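Friday, February 18, 2022

Thread, because I have opinions about dish racks and the people I live with have stopped listening.

1. For 20 years I have dried dishes on a tea towel, like my mother did. You spread the towel. You pile the dishes. Something slides off at 2 a.m. and you lie there working out which mug it was.

2. Then we moved to the place in Lusville, and now I have what can only be called a rack surplus. Slotted rack beside the sink. Wire rack in a drawer. In a drawer! You pull it open and there are your plates, standing up like they're waiting for a bus.

3. I was against the drawer. I'm on record as being against the drawer. Where does the drip go? I asked the man at Groltier this and he said "the tray", in the tone of someone who has been asked before.

4. Current state of the drawer: one plate, one cup having a lie-down. Towel still on the bench, folded, for emotional support. 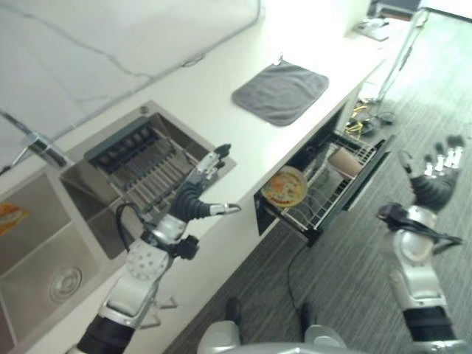
Rizal Simanjuntak replied that a drawer rack is fine until you shut it on damp plates, and then you've built a small swamp with a handle. Leave it open overnight, he says, and walk into it in the dark like everybody else.

5. Fair. I have a bruise on the shin that supports his position.

6. He also wants to know if the wires are too far apart for saucers. Yes. Saucers go in flat or they go on an adventure. I've stopped using saucers.

7. Now, the one I've come around to is the kind that goes over the sink. Metal rods, plastic at each end, sits across the basin. The drip goes in the sink. Where drips have always wanted to go. No tray, no swamp, no man at Groltier.

8. It only works with a double sink, mind. Rack over one side, veg in the other. With a single you're forever lifting the thing off to fill a pot, then putting it down somewhere wet, then looking for a towel, and you're back where my mother started.

9. Radishes and apples in the right-hand side, rack on the left, and I can still get at the drain. This is as close to a system as I've ever come.

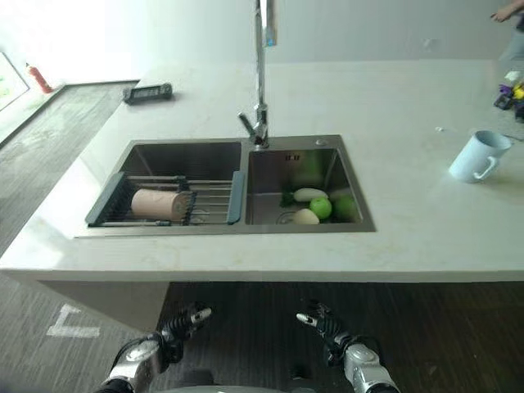

10. Two complaints, so you don't think I'm on commission. The gaps between rods will swallow a teaspoon. And whatever's round will roll, so put it down crossways and don't walk off whistling.

11. Teoh sells one that rolls up, apparently. Vakcombe has one with a cutlery cup for more money than I paid for my first car's battery. I'm leaving both alone until August, when I get my birthday money — yes, at my age.

12. The drawer rack can stay. It's decent for plates. The tea towel can stay too, it's not hurting anyone.

13. Someone's just asked if I own a dishwasher. I do. He's 15 and he's at hockey.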